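How to Clear Off a Desk and Keep It That Way Past Saturday

Filed under: Home, Paper, Regret

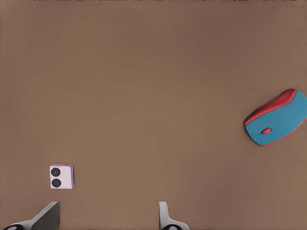 I have cleared my desk more times than I have changed the oil in any car I've owned. Most of those clearings lasted until the mail came. The method below has held since March, and I am not a tidy person, so I pass it along with some confidence.

What you need

One cardboard box, big enough to be embarrassing
A trash bag
A recycling bag
A damp cloth
A kitchen timer
A pen that works (test it now, before you find out the hard way)

Step 1. Put everything in the box

All of it. Lamp, stapler, the cup of foreign coins, the warranty for a toaster you no longer own. Do not sort. Sorting at this stage is how you end up on the floor at 11 at night reading a birthday card from a dentist.

If you have a computer, leave it where it is and work around it. Unplugging things is a separate project with its own box, and mine is still in the hall closet.

Step 2. Wipe the desk

A damp cloth will do. If there is a ring from a mug, rub it for a minute, then decide how much you care. I used to buy a special spray for this and it made the desk smell like a motel.

Let it dry before you go on.

Step 3. Set the timer for 20 minutes and sort the paper

Paper first, objects later. You get three piles:

Pay or answer
Keep
Gone

There is no "maybe" pile. I ran a maybe pile for years and it grew to 84 sheets, including four copies of the same letter from Wasteck about the new pickup schedule. I had missed the pickup every time.

When the timer rings, stop, even if you are on a roll. You aren't on a roll. You are about to start reading old bank statements.

Step 4. Let things out of the box one at a time

Over the next week, take an object out only when you need to use it. Scissors came out of mine on the first evening. Tape came out the next morning. The hole punch has yet to be called up.

Anything you take out can stay on the desk if you used it on more than one day. Everything else goes in a drawer when you're done. If the drawer is full, see Step 6, and brace yourself.

Step 5. Deal with the cords

I own a cord for every device made in the last two decades and most of the devices are gone. Plug each one into something. If it fits nothing in the house, it goes to electronics recycling. The drop-off for us is out in Terkport, open mornings, next to the tire place. Call ahead, as they are choosy about batteries.

For the cords you keep, wrap a strip of masking tape around one end and write what it belongs to. Do not write "charger." I have five that say "charger."

Step 6. The drawer

Pull it all the way out and tip it into the box you just emptied. Then go back to Step 3 and treat the contents as if a stranger had mailed them to you.

I found roughly 900 paper clips in mine. I don't recall buying any of them. I kept a handful and gave the rest to the school on Stidley Road, where they were accepted with more politeness than joy.

Keeping it clear

Open mail standing up, near the recycling. Mail that reaches the desk has already won.

Before bed, put away whatever you didn't use that day. It takes a minute or two, less if you skip the sighing.

Whatever is still in the box after a month can be given away. Look through it once for passports first.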